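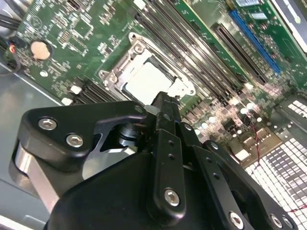
Louder isn't the point, Hryhorii Zakharchenko kept saying, get the bass in the middle and leave the top end alone and the cut will look after itself. He said it to the group before ours, to ours, and I could hear him starting up again with the next lot as we went down the stairs.

Filed under: Reports / House & Techno / Vinyl
Print this page | E-mail to a friend

Open day at Vakulenko, the pressing plant out at Bratach. Notes typed on the train back, so forgive the state of them.

Doors at ten. Free entry, 200 tickets, all gone well before August. Mostly DJs and small label people by the look of the tote bags, a few families, one bloke with a box of his own white labels who wanted a word with somebody about surface noise. He got his word. Took a while.

Cutting room first. Smaller than I'd pictured, warm, carpet on the walls. They played us a new Stosard twelve, catalogue number 677, straight off the lacquer. A-side is a long deep thing, slow Rhodes chords, hats way back, a bassline that doesn't show up till you've stopped waiting for it. Lovely. Then the same track off the digital master, level matched, and a show of hands on which was which. I got it wrong and so did most of the row behind me.

Zakharchenko is good on this stuff. Doesn't do the mystical vinyl talk. Sibilance, phase, side length, next question. Someone asked could he fit twenty-four minutes a side at 45 and he just shook his head and moved on.

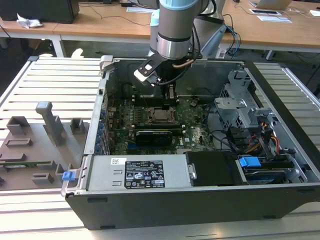

Plating after that, through a window only, and the smell gets through anyway. Then the press hall, which is what everybody had come for. Noise like a laundrette with a grudge. Biscuit of vinyl goes in, labels top and bottom, down it comes, trim, out. They were running the Stosard in black, 400 copies, no repress planned. Each one 155 grams. I asked why not heavyweight and was told, fairly sharply, that weight is for the sticker on the front and flatness is for the listener. Fine by me — my shelves are bowing as it is.

We were allowed one each from the test pile. Mine has a slight off-centre wobble on the B-side and I'm keeping it forever.

Lunch was soup in the canteen. Good soup. No vegan option till somebody went and asked.

Afternoon was sets in the loading bay. Sareler played live, two drum machines and a battered poly synth, hour and a bit. Started very loose, almost nothing but a rimshot and tape hiss, and I was begining to look at train times. Then the chords came in. Proper Sunday-morning Chicago stuff but a bit seasick, everything leaning slightly behind the beat. By the end people who had been sat on pallets were up, including the white label bloke. The bay door was half open and you could hear forklifts reversing between tunes, which did it no harm at all.

Grumbles. Sound in the bay was all bottom, stand near the back. Shop only took cash and the cash machine in Bratach is a fair walk. The Q&A on sleeve printing got bumped to make room for a second cutting demo, and I'd have liked that one, I've a sleeve to sort out myself and no idea what I'm doing. And they could put a sign on the road, we went past the gate twice.

Still. Came away with the test pressing, a Sareler tape I can't play in anything I own, and a price list for short runs that is less frightning than I expected. The lead time is the frightening bit.

They say they'll do it again next year if the neighbours don't mind. Tickets through the Vakulenko mailing list, not on the door. Bring earplugs for the press hall, they ran out.

Print this page | E-mail to a friend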